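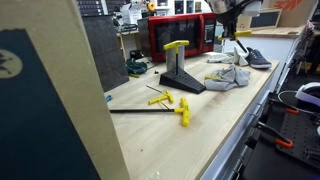

Quick list, typed fast. Stuff for running a ballot petition out of your house, mostly garage and kitchen table. We're doing the Brellstead rent notice question so that's what I know. Rules on signatures are different everywhere, read your own clerk's handout first.

## Yard signs

- Store flat. Leaning them in a stack for a month gives you a curve that never comes out.
- Wire stakes go in a tall bucket, points down. Cork or a blob of old candle on the ends if kids are around.
- Hard ground: make the hole first with a long screwdriver, wiggle, pull, then the stake. Don't stomp on the crossbar, it bends.
- Mud on the sign, let it dry and brush it. Wet rag just smears it.
- Old stickers off reused signs: hair dryer, plastic scraper, then cooking oil for the gum. Dish soap after or the new sticker wont hold. I used to buy Flusine spray for this. Oil does the same job.
- Painting over last time's signs, two thin coats of primer. One thick coat peels in sheets.

We ordered 400. Should of ordered fewer and reused more, the corner lots want big ones anyway.

## Clipboards

Cheap hardboard kind. Sand the corners or they eat your sweater.

Pen on a string, tape the string to the BACK. Tape on the front ends up over the signature lines and the clerk gets fussy about it.

Rubber band across the bottom for wind. Two if you're outside the Grellow plant gate at shift change, it blows straight through there off the river.

Clear freezer bag, gallon size, over the whole board when it drizzles. Cut the bottom open so a hand fits in.

Ballpoint only. Gel ink runs.

## Keeping the sheets clean

Most of ours that got ruined got ruined in the kitchen. Coffee ring, jam, one under a wet colander. So:

- Finished sheets go in a lidded box, on top of the fridge, the minute you walk in
- Damp sheet: paper towel each side, flat under a heavy book overnight. No iron, no oven
- Butter or oil spot: cornstarch, wait, brush off. Gets most of it
- Never correct a line with white-out. Leave it, get a fresh one

Number every sheet in the corner before it leaves the house, if your rules let you. Saved us hunting for 47, which was in a glove box.

We need 667 good names. Get extra, plenty get tossed for old addresses or handwriting.

## Feeding people on count night

Soup in the slow cooker, in a different room from the paper. Nothing with red sauce. Pretzels over chips, less grease on fingers. One pot of chili does 20 if there's cornbread and you use the small bowls.

Wet washcloths in a bowl by the door, better than napkins.

## January canvass

Phone in an inside pocket or the battery quits. Bread bags over socks if your boots leak, looks dumb, works. Pens inside the coat too, cold ones skip. Fold the flyers the night before with the back of a spoon, your thumbnail will thank you. Dont put them in mailboxes, that's not allowed, tuck in the storm door.

Will add the folding table fix when I get a minute. Short version, wood glue in the screw hole plus a toothpick, let it set overnight, screw back in.

Updated November 2021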